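Salcedo folding lectern

Made by Brirnum
Ash top, steel column, carry bag included
Currently in stock in light and dark finish

The Salcedo is a lectern for congregations that don't stay put. If your Sunday service happens in a school hall, or your elders meet under a canopy in the yard, or you share a building with two other fellowships and everything has to be back in the cupboard by noon, this one was drawn up with you in mind. It stands firm, it folds flat, and it looks like something you'd be glad to read scripture from.

We have been using one for every sort of gathering since December and we are very fond of it! The top is solid ash with a deep lip along the lower edge, so a big pulpit Bible sits there without creeping towards your knees. The lip is lined with felt. Open books of up to 1000 pages lie properly flat on it, and there is still space at the side for your notes and a pair of glasses.

Folding

The column slides down into itself and the top swings over to lie against it. Folded length is 85 cm, and the whole thing goes into the bag feet first. One person can carry it up a flight of stairs. The feet are the clever part (well, we think so) - they open out like an umbrella turned the wrong way up, and one knob at the back locks all of them together. You'll want to turn that knob until you hear it click. Half tightened, the top has a slight sway that you'll notice if you are the kind of preacher who leans.

Height

The top goes from seated reading height to comfortable for a tall speaker. The marks on the column are engraved, so they don't rub off, and after a week or two everybody knows their own. Lawal Afolabi is on the very top mark and the children who read the lesson are on the lowest, and the change between them takes a few seconds with the side lever. Do take the book off first.

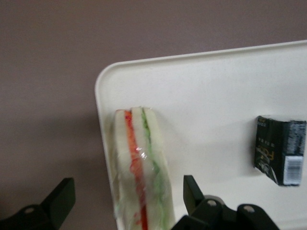

Can the lectern be used outdoors?

It can, on any ground that is level and dry. On grass, fit the wide pads that come in the bag pocket, and in a stiff breeze hang a weight from the hook under the column. The ash is oiled, not varnished, so bring it in if rain is coming and wipe it down if you were too late.

Sound

There is no speaker inside. Brirnum did try one in an early version, called the Sullen, and dropped it after the first batch because it made the top so heavy. What you get now is a threaded socket for a gooseneck microphone at the top left corner, a channel down the column for the cable and a rubber grommet at the foot so nothing snags. Most ordinary goosenecks fit. If yours has the older, wider thread, the Justovik adapter ring does the job and costs very little.

A small reading light clips to the same corner. You can't have the light and the microphone on the socket together, but the light also grips the edge of the top, and plenty of people prefer it there anyway because it throws less shadow across the page.

For hearings and councils

We hadn't expected this, but a good number have gone to church councils and elders' panels that hear complaints between members. It makes sense when you think about it. A person giving their side of a story likes something to stand behind, and somewhere to rest the letter they have brought. Fold the front panel down and it's an open stand, fold it up and the reader's papers are out of sight. The panel takes a cloth or a banner on four brass hooks, so you can dress it in the colours of the season for worship and leave it bare for a meeting.

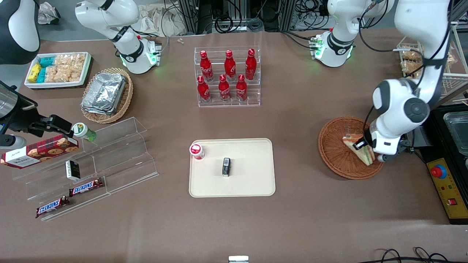 Shoaib Usmani wrote to tell us that the front panel rattled on a tiled floor when the hooks were left bare, and that a strip of felt behind each one had cured it completely. He also asked for a shelf for a water glass, having seen one too many go over a page of Leviticus.

We passed both on. The felt strips are now fitted as standard, and the shelf is a separate part which slots under the top on the right-hand side. It has a rim. Older lecterns will take it too, as the slots were always there for the hymn list holder. Check the number stamped under the top: anything from 267 upwards needs no extra screws, and below that you'll want the small fixing kit.

Looking after it

Oil the top once a year with any plain furniture oil. The steel column likes a dry cloth and nothing else. If the lever gets stiff, it is nearly always candle wax that has run down into the slot, and a cocktail stick gets it out nicely.

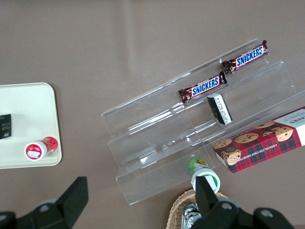 The felt in the lip does flatten with use, mostly in the middle where the spine of the book rests. A spare length comes in the bag pocket with the wide pads. Peel the old strip away slowly, warm the glue with a hairdryer if it clings, and press the new one down from the centre outwards. Leave it overnight before you put a heavy book on it.

In the bag

Lectern, wide pads, spare felt, weight hook, cable grommet, printed instructions with drawings. The reading light, glass shelf, adapter ring and banner are sold separately.

Spare parts and odd questions go to Man-lok Huang at the Brirnum workshop, mornings only. Please have the number from under the top to hand.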